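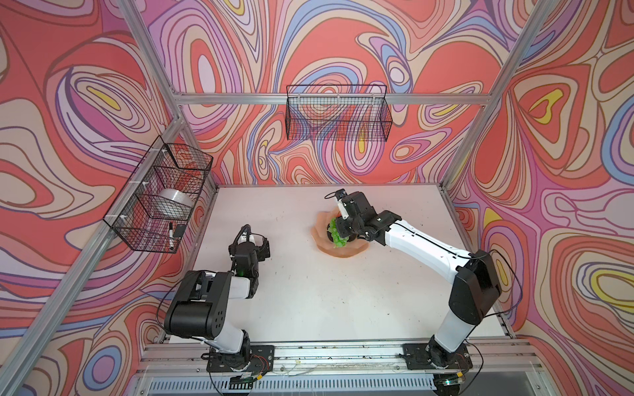

Figure 1. Two-arm tabletop cell, right gripper over the grapes.

Unit 12: Judging a kit before you buy it

The kit for this unit is the Pendus two-arm bench cell, sold by Brernska. We treat it as a product under review. By the end you should be able to write a two-page report that a small shop could use to decide for or against it.

What is in the cell
Both arms bolt to black plates on one rail along the near edge of the table. Each has its own gripper with a camera at the wrist. Aluminum posts carry the patterned walls, and wire mesh baskets hang on two of them. The left one holds tape, a marker and an eraser.

Soft goods
The seller's sheet says the grippers handle "produce and other delicate items." Grapes are a fair test of that. They roll, they bruise, and a bunch has no single good place to hold it. When you score a run, write down:
- where the fingers first touched
- whether the bowl moved
- any grape that came off the stem
- time from start to release

Do not score a run as a pass if you had to straighten the bowl by hand.

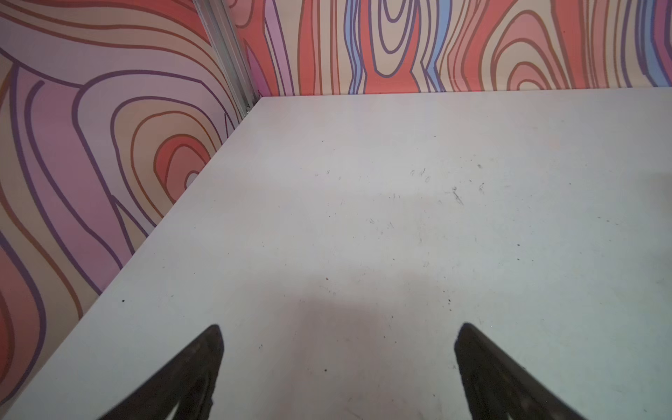

Notes by Sarita Awasthi
Room 221, Rollusville. Revised February 7, 2021

Wrist cameras
Each wrist camera looks out past its own two fingers. With the gripper open you get the tabletop between them and the corner where the walls meet. Two things to check in any wrist view:

1. Shadow. A soft gray shadow falls on the table between the fingers. Ask whether a small dark object would still stand out in it.
2. Background. The walls have a loud wood-grain print in coral, purple and blue. A vision program that works against a plain wall may do worse here, so test with the walls you plan to use.

Dinesh Rana's group compared the Pendus with the Ilie single-arm kit last term. Their report is in the course folder. Read the section on setup time, which came to some 210 minutes for the Pendus – most of it spent on cables and camera mounts. The seller's sheet gives no figure for this.

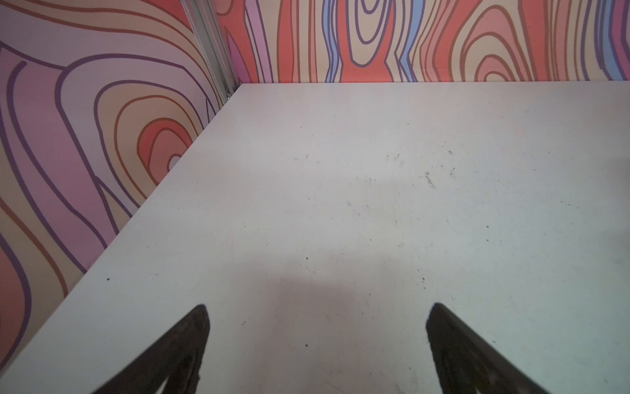
Figure 2. Wrist view with the gripper open over bare table.

Surface condition
The white top shows specks and scuffs clearly. That helps when you are looking for crumbs, but a program that looks for small objects can pick up marks as well. Record a view of the bare table before each set of runs and keep it with your results.

For the report
Cover price, setup, soft goods, cameras and upkeep. Give upkeep its own paragraph. State which claims you tested and which you took from the sheet. Drafts go to Musyoka Massawe by the first week of March, final copies to me.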